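How to fold a hoodie (without the gadgets)

I don't trust folding boards. Sneha Dhillon lent me her Marnmont one and my hoodies came out no flatter. A bed does the job.

1. Do up the zip and lay the hoodie on its back, hood away from you.
2. Pull both sleeves straight out and smooth the body with your palms. Video guides skip this, and it shows.
3. Fold each sleeve across the front, then bring the sides in.
4. Drop the hood down over the chest, drawstrings tucked under.
5. Fold up from the hem, 2 turns. Rolling saves almost no room, whatever you've read.

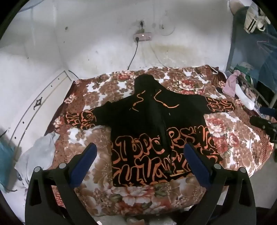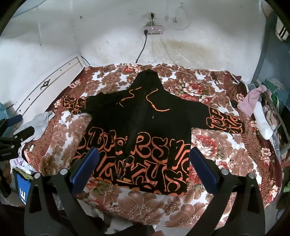
Both photos: black hoodie laid face up, sleeves out, orange drawstrings still untucked.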